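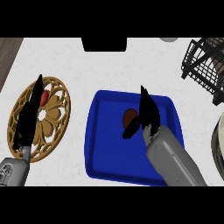 ## Stone care notes: sealing and cleaning marble counters

The December maintenance round raised the same questions about marble in more than one kitchen, so this item sets out current practice in one place. It replaces the sheet that went out with the Holtero handover packs, which treated marble and granite as one material. They need different cleaners and fail in different ways.

### Etching and staining

Most complaints logged as stains are etches. Marble is mainly calcium carbonate, and acids react with it on contact. Lemon juice, vinegar, wine and tomato sauce all leave a dull mark on a polished surface. The mark has no color of its own. It shows up best with a light held low across the counter, and a fingernail will sometimes catch at its edge.

A stain is a liquid that has moved into the pores of the stone. It is darker than the stone around it and looks the same from every angle. Oil, coffee and rust are the usual sources.

Sealer slows staining. It has no useful effect on etching, and residents should be told so before they pay for a reseal.

### Water test

Test before resealing. Place a teaspoon of clean water on the counter in three spots: beside the sink, beside the stove, and somewhere that sees little use. Cover each with an upturned glass and leave it for fifteen minutes, then wipe dry.

- No darkening: the sealer is working. Leave it alone.
- Slight darkening that clears within the hour: reseal at the next scheduled visit.
- Clear darkening at any spot: reseal now, after the stone has dried overnight.

Sealing over sound sealer leaves a haze that has to be stripped with solvent. Nkechi Effiong has stripped two counters at Grinia this year for that reason alone.

### Applying sealer

We use a penetrating, water-based sealer throughout. Wash the counter with pH-neutral soap, rinse twice, and let it dry overnight. Apply a thin, even coat with a lint-free cloth, working in sections no wider than an arm's reach. Wait for the dwell time printed on the container, then buff off all the residue. Product left to dry on the surface will not soak in later – it will only turn tacky.

Keep the counter dry for 6 hours and free of oils until the following morning. Record the batch number on the unit card.

### Polishing out light etches

Marks that can be seen but not felt can usually be treated on site with a marble polishing powder. Wet the area, add a small amount of powder, and work it with a damp felt pad in tight circles for two to three minutes. Rinse and check under a low light before repeating.

Deeper marks need honing. The finishing sequence for a honed counter stops at 400 grit. For a polished one, continue through the finer pads to 3000 before the powder step. Skipping a pad leaves scratches that the next one cannot remove, and they appear only when the surface is dry. Do not attempt this on a resident's counter without having done a full sample slab first. Mercedes Inga has offcuts in the workshop and will sign off the result.

Honed finishes hide etches much better than polished ones. Where a counter has been repolished twice, suggest a honed finish the third time.

### Poultices for oil

Mix baking soda and water to a thick paste, spread it past the edge of the stain, cover with plastic film and tape the edges down. Leave for a day, remove the film, and let the paste dry fully before lifting it off with a plastic scraper. Old cooking oil may take several rounds. For rust, call the workshop – the commercial removers for it are often acidic and will etch the stone.

### Stock and job codes

Marble reseals are now booked under code 781. Code 82 stays in use for granite and quartzite. Jobs entered under the wrong code are being scheduled with the wrong sealer, so please check open tickets for Curby and Eze before the next parts order closes at noon.

Felt pads are on back order. The white nylon pads are not a substitute.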